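**Stummont lab reports grasp results for transparent film from hand-held gripper data**

Aug 26, 2022

The manipulation group at Stummont has released a technical report on picking up thin transparent packaging, a class of object that depth cameras handle poorly. The method, named Zilolell, uses no depth input. It learns from color video recorded by people operating a two-fingered hand-held gripper, with the camera mounted on the tool itself.

The training set consists of 863 demonstrations. Operators were told to approach the film at a low angle, close on a raised fold, lift, and release into a tray. Lighting was left as found in each room. The report states that reflections on the film carry most of the usable signal, and that early attempts to suppress them with polarizing filters lowered the grasp rate.
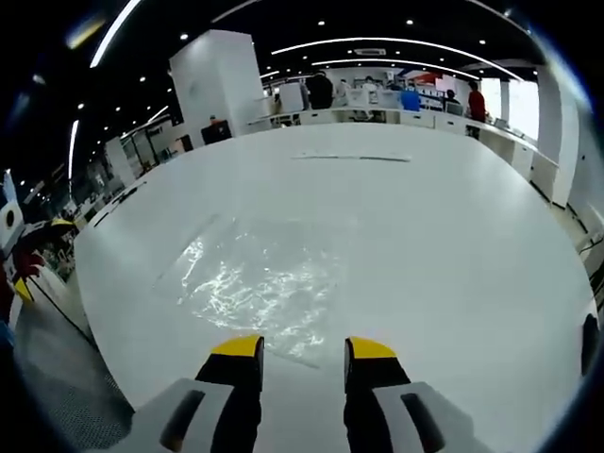
Labels were kept to a minimum. For each demonstration the software marks the moment of closure from the finger opening, then projects that position back into the earlier images. The network is trained to predict the closure point and the approach direction from any one of them. A second output estimates whether the fingers will meet on a fold or slide over flat material. If the second output falls below a threshold, the arm backs off and tries from another side.

Evaluation was run on a fixed arm from Kuhlmann fitted with fingers of the same geometry as the hand-held tool. The arm made 200 attempts with each of two policies. Zilolell lifted the film in 163 of them. The baseline, which plans grasps from a depth map, succeeded in 71. Most of the remaining failures were on film lying nearly flat, where the fingertips touched the table before reaching any material. Double picks were not tested.

The authors also trained on a reduced set of 575 demonstrations, chosen at random. Performance dropped by 2 percentage points, which the report takes as a sign that more data of the same kind would bring little. It recommends collecting on darker surfaces instead. All of the present recordings were made on white or light gray tables, and the report gives no figures for other backgrounds.

Cycle time remains a limit. The back-off step adds several seconds per retry, and the threshold was tuned by hand for the film thickness used in the tests.

Gadard, which supplies sorting equipment to packaging plants, funded the work and plans a line trial in December. The report and the trained weights are available from the group on request. The raw video will not be distributed.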